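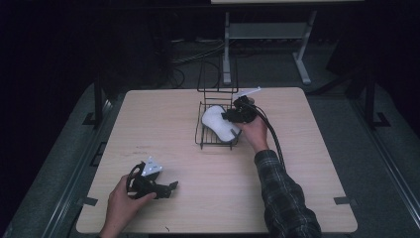

Open house at Medby, Monday night

Filed under: Days Out, Diary, Tech-ish
4 min read

Home late, feet killing me, and I want to get this down before I forget it all. So I finally went to the open house at Medby! I'd been on the mailing list since spring and kept missing them, and this one I nearly missed too, thanks to the construction on Venddale Road and a parking lot that was full by the time I got there. I ended up leaving the car behind the tile store and walking the last stretch in the heat. July, of all months to be hiking across an industrial park in good shoes.

They give you a sticker with a number on it at the front desk. I was 308. The woman at the desk said they'd had more people through by lunch than in the whole of last year's open house, and she looked like she'd felt every one of them.

First stop was the big hall, with the Alcantara line, the packing one from the brochure. It's loud! It does 2,770 boxes an hour when it's going full tilt (they ran it slower for us) and there's a yellow walkway you're supposed to stay on. A kid in front of me asked if it ever drops one and the guide said "sure, come by on a bad day," which I liked her for. I stood there a good while. There's something very soothing about boxes going by, I could have brought a chair.

But the part I keep thinking about was down the hall, in the dim room with the little square table. It's where they do the hand-held grippers. You take one in each hand, black plastic fingers on the end, and you do the job yourself, slowly, so there's a record of how a person does it for the robots to learn from later on. Each gripper has a little white tag sticking up off the top with dark dots on it. I had pictured something a lot more like a spaceship. It's a table with tape on it and a wire basket, and a white foam thing that I took for a slipper and the man next to me took for a pillow. We never settled it.

The demonstrator was in a plaid flannel shirt (in July! though to be fair they keep that building freezing) and went for the foam in the basket with the right-hand gripper. I figured picking up a piece of foam would be the easy one. Then we got a turn, and oh boy. Your fingers know exactly what they want to do and the gripper has its own opinion. I went in too high, then I squashed the thing against the basket, then I forgot I had a left hand at all. Got it on try number 17, and a stranger clapped for me. My wrists are still a little sore, which is embarrassing to write down.

I asked how long somebody does this for in a day and the answer was in short stretches, with breaks, and that people get fussy about their grip and their stool height. Makes sense to me. I was fussy after ten minutes.

After that it was coffee and a talk on the Binach project, the one for sorting returns. I only followed half of it. There was a long bit about labels and I was eyeing the cookies. The slides were too small to read from the back, and the man running them kept going two ahead and then one back. Somebody asked about jobs and got a longer, more careful answer than I expected, and I'd like to hear more of that sometime.

Came away with 3 pens, a tote bag and a flyer for the fall session, where they let you try the stacking job. I've stuck it on the fridge. Need to call about the dentist tomorrow, and move the car before street sweeping.

Questions or comments? Use the contact form | © All rights reserved | Back to top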